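Good evening, all! I finally sat down with the Ambrosio planner this weekend (the motion side, the part I kept promising to write up) and I have a few small things to share, so bear with me.

Our table finder used to fit a straight edge to whatever it saw, and of course a round table has none. It would pick a bit of the rim, call it a line, and plan a lovely approach to thin air.

Sze-wing Kong suggested fitting an arc and letting it be partial, so I did, and I'm so glad I listened! 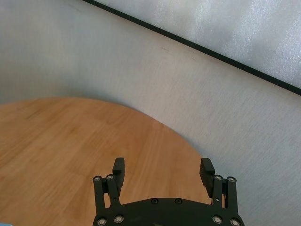
*Wrist view, gripper open. Plenty of rim to fit an arc to, and a black strip up top that the old code would have loved.*

I replayed 200 saved views through both versions last night. The new one found the rim in 172 of them, and most of the misses are views with very little curve showing.

Next up is the pale background, where the depth gets patchy and the planner turns timid. If you've dealt with that, please write, I'd love to compare notes over a long cup of tea.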